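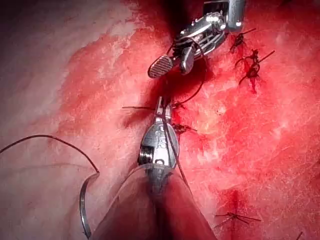
Company > Who we are > About us

Search this site
Type a word and press Enter

About Masanja

Masanja is a small company that tests machines at ordinary work. Caroline Lyimo started it in April, with one question from her mother: if a robot can help to sew a wound, why can it not sew a button on my coat?

We think it is a fair question. In surgery, two instruments can pass a needle and tie a row of small knots in soft tissue. But in most such systems a trained surgeon moves the instruments by hand from a console. The machine gives steady and very small movements, and the person gives the judgment. At home there is no surgeon behind the laundry robot – it must decide alone where the sleeve is.

Our clients are makers of home and workshop machines. They send us a machine and we give it chores: folding, sorting screws, wiping a table, mending a seam. Our list has now 127 chores. We write down what was finished, what was dropped and how many times a person had to help. For Binodlow we made 299 trials with towels and socks, and the report was not always pleasant to read. They came back with a second model, for which we respect them.

So, can machines do the chores yet? Some of them, on a good day, with a person near. Sorting goes well when the parts are hard and always the same. Cloth and thread are still difficult, and a button takes our best machine much longer than it takes Caroline's mother.

We work from 2 rooms in Hinlow. Visitors are welcome, but please write to us first – the rooms are small.

Page updated 23/07/2018

Recent items
Plulby arm: results of the screw sorting
Why socks are harder than plates
How we choose a chore for the list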